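The Night Sorter

The job at Keslow's was supposed to last until April, and it was supposed to be boring. I liked that about it. My aunt had done nights there before me and all she ever said was bring your own tea and don't touch the belt when it's thinking.

I thought that was a joke, obviously. Belts don't think.
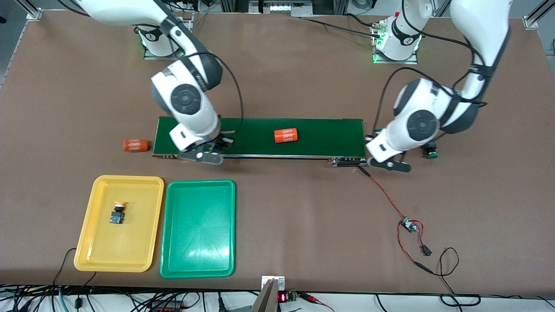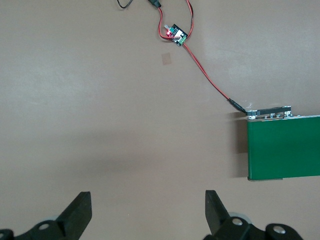 The green belt on the sorting bench, and the little board with the red light.

So the way it went was like this. Orange cylinders came in from Sulledthorpe by the crate, and they had to be sorted before the Laklow truck showed up at 9 in the morning. My part was paperwork. I had a stool, a clipboard and a window with a view of the parking lot, and if a cylinder was no good I wrote it down and put it in the reject bin. A good night was 900. I got paid the same either way, so I never lost sleep over a bad one (well, I was on nights, I'd lost the sleep already).

The first time it happened was a little after two. The belt stopped with one cylinder sitting in the middle of it, and I did what the sheet on the wall told me to do, which was look at the board. Red light on. Red light on meant it had power, and if it had power I was supposed to leave it alone and wait. So I waited. I drank half my tea. I said, to the room in general, "Any time you like."

And it started up again!

I know, I know. Things stop and start. But the next night I kept quiet to see, and it sat there for 138 seconds by the clock over the door – I'm not a person who times things, but I timed that – and it only moved when I gave in and said please.

After that we had an arrangement. I'd say good evening to it when I hung up my coat. If it stopped, I'd talk until it felt better. I told it about my landlord, and the Patwary Street bus, and the man I almost married who ironed his socks. It seemed to like the bus stories best. The sock man it would not move for at all, and I can't say I blamed it.

Our count went up to 160 over the usual. The day manager left me a note with a smiley face on it and asked what I was doing differently, and I wrote back "nothing much," and felt like a rat all the way home.

Then it was April, and my last shift, and I'd brought two teas. Silly, I guess. I set the second one at the far end of my desk, well clear of the wires, and we worked straight through without one stop. I'd saved up a really good bus story too, the one with the goose, and there was never a gap to tell it in. The truck came. I signed the sheet and got my coat.

I had my hand on the light switch when I heard the belt go quiet behind me.

I looked back. One orange cylinder, right in the middle, and that red light shining away like it had all the time in the world. So I took my coat off again, pulled up the stool and said, "Okay, there was this goose."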